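Robótica de serviço – apontamentos da aula 6
Tema: tarefas domésticas e de oficina, já dá ou ainda não?
Docente: Yetunde Shehu
(versão rápida, corrijo depois. Faltam as referências)

Recapitular da aula passada: pick and place em tapete, peças iguais, posição conhecida. Resolvido há décadas, sem grande discussão. O caso Sawatzky (embalagem de rolamentos) fica como referência: 2580 ciclos sem intervenção humana, mas a peça chega sempre na mesma orientação. Tirem o posicionador e o número cai a pique.

Pergunta de hoje: e numa cozinha?

Arrumar utensílios parece trivial. Uma criança de 6 anos arruma uma gaveta. Para a máquina são vários problemas ao mesmo tempo:

- perceber o que está em cima da mesa (segmentação, classes parecidas)
- decidir por onde pegar
- pegar sem empurrar o vizinho
- pousar, encaixar ou empilhar na ordem certa

Cada um já tem solução razoável isoladamente. Em cadeia os erros multiplicam-se. Se cada passo acerta nove vezes em dez, quatro passos seguidos dão perto de dois terços. Fazer a conta em casa, sai no teste.

Medidores de cozinha: caso bom para estudar. Mesma família de formas, tamanhos diferentes, cabo comprido e chato, e o cabo quase colado à mesa quando a peça está deitada.
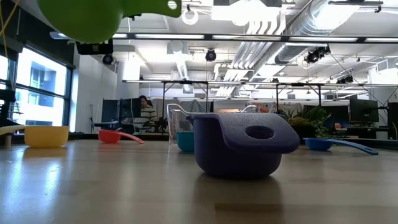
Fig. 1. Medidores coloridos, taças e jarro transparente sobre mesa de madeira clara.

Notar o jarro. Transparente = pesadelo para sensores de profundidade. A luz atravessa ou reflete, e a nuvem de pontos fica com buracos ou mostra o que está por trás. O tampo com reflexos da janela também não ajuda. E a taça azul-esverdeada, meio tapada pelo medidor roxo: o sistema tem de completar a forma ou mudar de ponto de vista. Pegar às cegas, não.

Pega pelo cabo ou pela borda? Depende do que vem a seguir. Para pendurar, convem deixar o furo livre. Para encaixar uns nos outros, a orientação da concha é que manda. Ou seja, a pega escolhe-se a partir do fim da tarefa (voltamos a isto no planeamento).

Casos discutidos:

Venix – teleoperação + imitação. 300 demonstrações por tarefa. Funciona bem com os objetos do treino, mudam-se as formas e piora bastante. Tempo por peça ainda muito acima do humano.

Lirketti – oficina, separação de ferramentas manuais. 2 braços, garra de ventosa e garra de dedos. Ventosa falha em cabos estreitos. Daí a segunda garra.

Dudatano – loiça. Só pratos e taças, talheres ficaram de fora do âmbito. Ler o relatório com atenção à secção de falhas, é a melhor parte.

Opinião da Gülizar Öztürkmen (convidada, resumo meu): em ambiente fechado e com objetos conhecidos, sim, hoje. Em casa alheia, com gavetas que ninguém viu antes, não. Ela desconfia de taxas de sucesso sem dizer quantas tentativas nem quem repôs a mesa entre elas. Concordo.

Para o trabalho de grupo:
escolher uma tarefa de arrumação, partir em passos, indicar para cada um o sensor, a pega e a falha mais provavél. Máximo 2 páginas. Entrega até 2018-10-31, em papel ou por mail.

Próxima aula: objetos deformáveis (panos, sacos, cabos elétricos). Trazer um pano de cozinha.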